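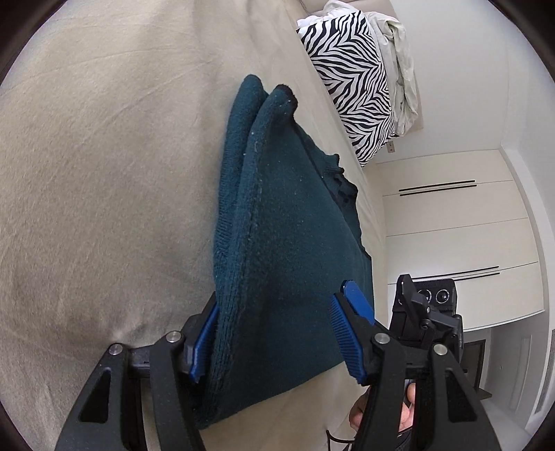 The teal knitted garment on the bed, folded.

So the sweater was the last thing, which figures, because it had been the first thing too. I bought it in Lombridge the winter I moved in with Paavo, 70 off a rack outside the station, and I wore it until he started calling it my other roommate.

I'd done the books. I'd done the shoes, and the awful drawer with the cords in it. Then I laid the sweater out on the fitted sheet and tried to fold it the way my aunt does, sleeves in, bottom up, and it came out as a triangle. A long, fat triangle with a ribbed hem down one side! I've folded sweaters my whole life and I could not tell you how I did it.

"That's a flag," Paavo said from the hall. "You fold flags like that."

"It's a technique."

"Are you taking it?"

I picked at a speck of lint and didn't answer. There were more specks. Dark teal shows everything - I knew that when I bought it, and I'd never owned a lint brush in my life.

The thing is, the new place in Doltinberg came with the job, and the job came with a heated office, and Dénes Juhász, who had hired me over the phone in March, had told me twice that people dressed nicely there. He'd said it kindly. I'd gone out and bought 4 blouses. They were already in the suitcase with tissue paper between them, like somebody else's luggage.

"You could leave it," Paavo said. He'd come as far as the door by then. "I mean, it gets cold in here when they shut the boiler off. I'd get some use out of it."

"It wouldn't fit you."

"I'd put it on the chair, then."

He went off to look for the tape after that, or he said he did. I could hear him opening the same kitchen cupboard over and over. I shook the sweater out and started again, sleeves first, and got another triangle, a worse one, with the neck sticking out the side.

The bus to Doltinberg was at six. I took two of the blouses out of the suitcase and went to ask him if he'd found the tape.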